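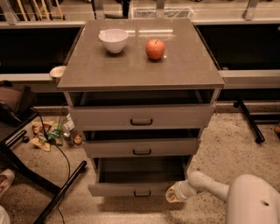
5.2 Low-drawer trials

We ran the second set of trials on a rolling cabinet with three drawers, using the Velell policy trained on 1107 teleoperated episodes. The policy gets one head camera view and the joint readings, and it has no model of the cabinet. The bowl and apple stay on the top as distractors, and the clutter on the floor was left in place to match the training data.
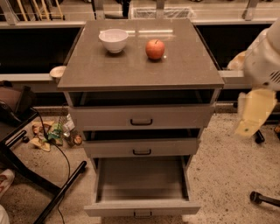
Why test the bottom drawer separately?
Its handle sits low in the head camera view, where the arm is more likely to cover it, and errors there were grouped with all other drawer errors in our earlier Nindov tests.

Each trial is scored from the logged drawer position and the head video. Ngan-ling Tsang labeled all 372 trials by hand, and 188 of them involved the bottom drawer. A trial ends when the policy outputs a stop signal or reaches 1555 control steps.
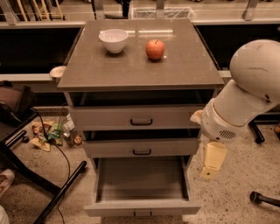 We also logged the distance between the gripper and the drawer front at each step. The log is noisy when the wrist turns quickly -- we smooth it with a short median filter before scoring.

Figure 4. Head camera view of the cabinet with the bottom drawer open and the arm entering from the right. 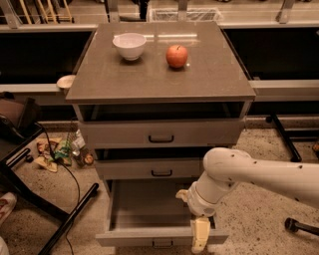
The Skosska baseline uses the same camera and the same stopping rule. Its action chunks are shorter, so we report its step counts in a separate column of Table 3.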